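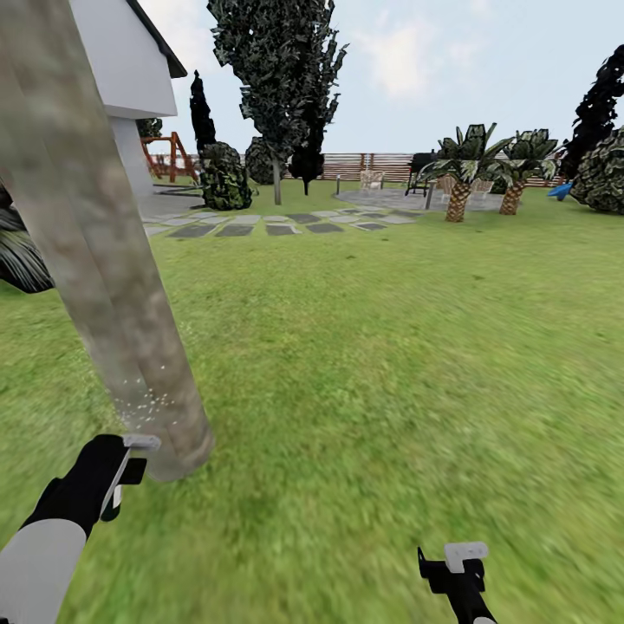 Which of the two grippers should a garden robot carry if it can only carry one? For the work we tested, the narrow gripper is the better choice, although the wide one is easier to control and fails less often on large objects.

**Figure 4.** Simulated garden used in the comparison, seen from the robot, with the left gripper close to the trunk of the nearest tree.

### 5.2 Comparison of grippers in the simulated garden

The question came up early in the work, when Reinholz and Meinecke noticed that results from the kitchen tests did not carry over to outdoor tasks. Kitchen objects are mostly smooth and stand on flat surfaces. In a garden the robot has to work against bark, on grass and near hanging leaves, and the place it has to reach is often at an odd angle to the ground. We therefore built a separate set of tasks for the garden in Figure 4 and ran both grippers through it with the same arm and the same controller.

The narrow gripper is the Tuvow design and the wide one is the Detura design. Both were modelled from their drawings. Finger friction was set to the same value for each, so that differences in the results come from shape and travel alone. The arm controller was the one described in Section 3, with no changes to its gains.

There were 7 tasks. Two of them involved touching a tree trunk at a marked point and holding contact without pushing. The others were picking up a fallen twig, picking up a ball from the grass, pulling a weed, moving a flat stone and placing a small pot upright. Each gripper was given 600 attempts, shared as evenly as possible among the tasks. Starting positions were drawn from a fixed list, and both grippers used the same list in the same order.

An attempt was stopped if the arm reached a joint limit, if the contact force went over the limit given in Table 2, or if the time ran out. Stopped attempts were counted as failures. We did not allow a second try from the same starting position.

The wide gripper did better on the ball and the stone. It closed around both with little need for exact placing, and small errors in the estimated position made almost no difference. On the twig and the weed it did worse, mainly because its fingertips met the grass before they met the object. The narrow gripper had the opposite pattern. It dropped the stone more often, but it could reach down between blades of grass and close on something thin.

The trunk tasks were closer than we expected. A leaning trunk means that a straight approach from the robot's shoulder does not meet the bark squarely, and both grippers tended to touch with one corner first. Oltmanns added a short turn of the wrist before contact, after which both grippers held contact for longer. The results in Table 3 include this turn for both. Earlier runs without it are kept in the appendix.

One weakness of the comparison is the grass. In our simulator the lawn is a soft layer with a single stiffness, and real turf varies a great deal over a short distance. Petersen repeated the twig task with the layer made stiffer and then softer. The order of the two grippers stayed the same, but the gap between them shrank in the softer case. We would not rely on the size of the gap without tests on real ground.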